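The Year I Went to War with Lint
A black fabric convert on dust, folds and the brush she should have bought first

I own one good sofa, and it's black. I bought the slipcover in September, a big soft matte thing called the Rønning, after a weekend of telling everyone I knew that black hides everything. Coffee, sure. Red wine, I can report, yes. Lint? Oh my goodness, no. By the second morning it looked like I'd shaken a bath towel over it (I had folded towels on it, so fair enough).

I paid $300 for that cover and I still love it. It drapes beautifully and it makes the rest of my living room look as if I planned it. But I've spent a whole winter learning how to keep dark cloth dark, and my friends are sick of hearing it, so now it's your turn!

Where the dust goes

The flat parts are easy. One pass and you're done. It's the gathers that get you, all those places where the fabric bunches up and stacks on itself. Every fat, rounded fold has a little shelf on top, and when the light hits the curve you get a dull sheen with pale specks all over it. Same story with my curtains where they puddle on the floor, and with the sleeves of my favorite coat, right above the cuff.
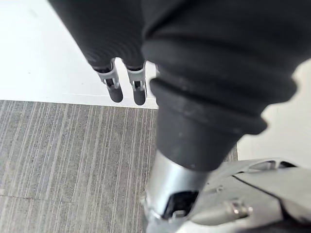 What I tried

Sticky rollers came first. I went through 60 sheets in one Saturday and felt terrible about the trash. They're great on a coat when you're already late, and pretty hopeless in a crease, where the paper bridges the gap and picks up nothing.

Then a damp rubber glove, which my whole family swears by. It works! You stroke in one direction and everything rolls up into a gray caterpillar. On the Rønning, though, it left streaks that I had to look at until the cloth dried, and I am not a patient person.

The winner is a plain bristle brush from Perard, a tiny shop in Ilo that smells like floor wax and has 71 kinds of brush on one wall (there's a hand-lettered sign bragging about it). Mine is called the Irkska. It has short, stiff bristles and a curved back, so you can pull a fold open with one hand and sweep down into it with the other. Start at the top and work toward the floor, or you'll be doing the bottom twice. Ask me how I know.

Washing, if you must

I put it off for 7 weeks the first time. Turn the cover inside out, run it cold, keep it far away from anything fluffy, and shake it hard outdoors before it goes back on. Skip the dryer sheet. Mine left a film and the dust seemed to stick even faster.

And fold your towels on the bed.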